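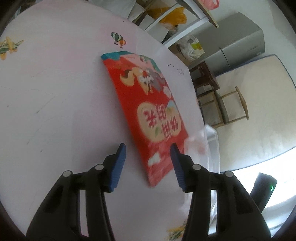
I stopped buying snacks at the servo in June. It wasn't a health thing to begin with. I drive from Maratholm to Rangel and back for work, 181 kilometres each way, and I'd got into the habit of pulling in at the halfway stop for a coffee and whatever was near the register. When I went through my bank statement the total for the month was $70, and that didn't include fuel.

So now I pack food the night before. The first week I overdid it and took a full esky, most of which came home again. What I've settled on is boring: a cheese and pickle sandwich cut in four, a mandarin already peeled, two boiled eggs, and something sweet for the last hour. The sweet thing matters more than the rest. If I don't have one I start thinking about the servo from the Pratance turn-off onwards.

Shiny packets are a problem in the car. They slide off the passenger seat on the first bend and you can't open them one-handed. I tip everything into an old takeaway container with the lid resting on top — not clipped — and wedge it beside the handbrake. Anything with chocolate on it stays home until the weather cools down. I learnt that on the seat covers.

Coffee was harder to sort out. I bought a Vamo flask secondhand and it keeps a drink hot as far as Rangel, but milk tastes odd after a couple of hours in there. I take it black now and carry a bit of milk in a jar. My old flask leaked into the door pocket and the rego papers still smell like it.

I still stop halfway. There's a picnic table behind the public toilets with some shade until midday, and I walk to the fence and back a few times. The app on my phone says I do 2,000 steps on a driving day, which isn't many, and most of them are there.

Next job is finding a sandwich filling that isn't cheese. Tuna is out, for the same reason as the milk. I tried egg, but I was already having the eggs.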